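Tridau Desk Packing, notes for release 4

Last updated: 11 April 2021

Contents
Tridau covers the packing of small desk items into open cardboard boxes. This release holds 391 episodes from the Tutthorpe room, split into 361 for training and 30 for testing. Surface for the whole Tutthorpe set: green cloth.
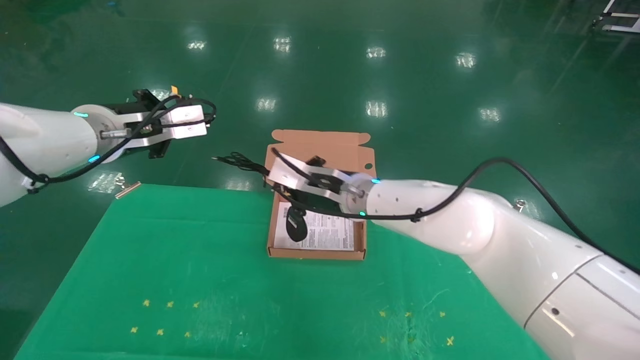

An episode ends when the item is inside the box. Closing the flaps is a separate task and is labeled in the Marino set - do not merge the two without remapping the task field.

Fields
item: short name, lower case
container: box or tray
surface: cloth or bare
cable: yes or no

Corded items are entered once. The cord is part of the item and gets no entry of its own, even when it lies well away from the body.

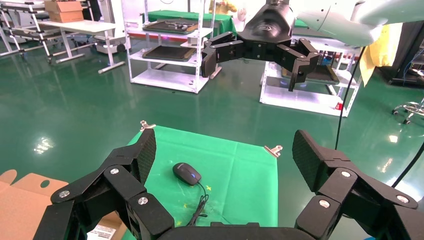 Black computer mouse with cable, green cloth clipped at the upper corners.

Known issues
- Episode 610 in the older Ploluvia numbering has no item name.
- Creases and specks on the cloth are not labeled.
- "flap" and "lid" are both used in the free-text notes.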